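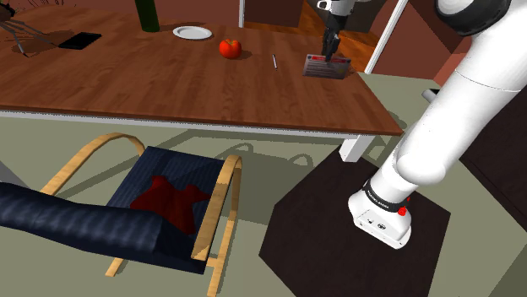
Kinga Kozma argued in her reply to our workshop draft that a set of simulated demonstrations should be judged by how much the start states differ, and that a large count of near-identical episodes tells a reader very little. We agree, and we changed the collection procedure as follows.

3.2 Collecting demonstrations in simulation

All training episodes come from rendered home interiors built in Paewai. Each episode begins with a single arm next to a table and a short written instruction naming one object. Figure 2 shows an episode with the gripper holding a small card just over the tabletop. The tomato, plate, pen and other items on the table are not targets in this episode. They stay in the set as distractors, and their poses are drawn again at every reset.

We recorded 1000 episodes over 20 room layouts. An operator steered the arm through the Arau interface, and joint positions, gripper state and camera views were saved at each step. Episodes in which the target was dropped were kept in a separate split of over 300 and were not used for the main policy.

Flat objects needed more care. A thin card leaves little room between the fingers and the table, and early recordings contained many contacts with the surface. In November we lowered the approach speed for this group and let the operator retry a grasp up to 5 times before the episode was closed. Retries remain in the data. The policy in Section 4 is trained on the full sequence, including the failed attempts.

Figure 2. Simulated episode with a card held in the gripper.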